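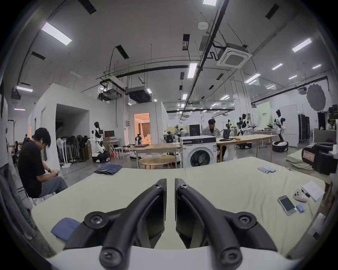

Figure 1. Folding surface with cream cloth, folded goods toward the left and back, loose items at right.

Unit 5: Setting Up and Clearing a Folding Table
Textile Care and Handling, Skekitcombe Course
Instructor: Doaa Ramadan
Lab contact: Hicham Badawi

Reading before the session: Coutinho handbook, the chapter on flat work. The chapter on hanging garments is for April and you can leave it for now.

1. Covering the table

The table is covered before anything is folded on it. Use a pale cloth. Lint, loose threads and stray buttons show up on cream much better than on gray or navy, and a cloth keeps denim rivets from scratching the top. Pull the cloth flat from the corners and smooth from the middle outward. If it creeps while you work, stop and reset it. A crease in the cover will print a crease into a thin cotton shirt.

The covers are 75 inches wide. Wash them separately from dark items.

2. Where things go

Finished pieces go to the edges and the center stays open for work. In Figure 1 the jeans are at the left edge, farther back, with a folded blue cloth nearer the front on the same side. The blue-and-white striped items are in a row toward the right back corner. Small pieces are easier to find in a row than in a stack, and you can lift one without disturbing the rest.

Heavy items such as jeans should not go on top of light ones. Keep new denim off the pale cover until it has been washed once, or put a scrap underneath.

3. Folding jeans

Close the zipper and button. Lay the jeans face up and smooth the pockets flat, with your hand inside if the lining has bunched. Fold one leg over the other so the back pockets face out. Tuck the point of the seat in to make a straight edge. Bring the hems up to just below the waistband, then fold in half. For narrow shelves fold in thirds.

Asmaa Tawfik's method starts from the waistband and rolls. It is fine for suitcases. Do not use it for the graded exercise.

4. Folding small cloths

Match the corners first and the edges second. On striped cloth, fold along a stripe where you can. If the stripes run off at an angle after the first fold, the cloth was cut or hemmed crooked, and you should go by the hem.

5. Items that are not laundry

Phones, notebooks, sheets of paper and anything with a cable tend to collect on one side of the table. Figure 1 shows a phone on the right of the cloth, with a cabled handheld device and a white notebook or sheet of paper close by. Before folding sheets or other large pieces, move such items to a second table. Lift cables clear of the cloth, as a dragged cable pulls the cover with it.

6. Clearing up

Take finished pieces off first, heaviest last. Check the cover for threads and buttons. Fold the cover inward so the lint stays inside, and shake it out over the bin.

Exercise for next time

Work in pairs. Fold 2 pairs of jeans and a set of small cloths, then lay them out as in section 2. Sketch the layout and hand it in with both names on the sheet. Amra Delić collects the sheets. Anyone who missed the session on knits should see Nouhaila Gaber for the make-up work.

Handout revised 7 December 2019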